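About Gradstead

Gradstead is a small record label and rehearsal space. Started by Tetsuya Kubo (drums, booking, most of the emails) and Faisal Rizvi (guitar, mixing). Two rooms, one tape machine, 12 releases so far. Mostly instrumental stuff, some noisy, some very quiet.

First record out was Jarora's "Tornico", 300 copies on vinyl, gone by October. Second pressing was 200, still a few left, ask.
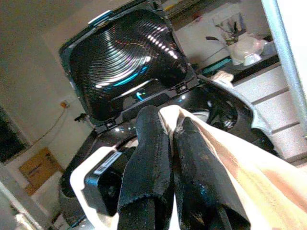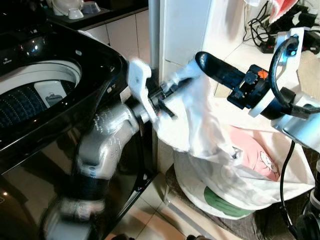
Do you take demos?
We do, all year round. Send a link, not files, three songs max. Faisal listens to everthing but is slow, so give it a month before you nudge him.

Bands keep thier masters. We split whatever is left after pressing costs down the middle, no long contracts, one record at a time.

Rehearsal rooms: evenings are mostly full, mornings wide open. Drum kit and two amps in the big room, bring your own cymbals. Small room is vocals and acoustic only.

Next up: the Ishida live album, then a split single. Mail order goes out twice a week.

Page updated 2020-08-22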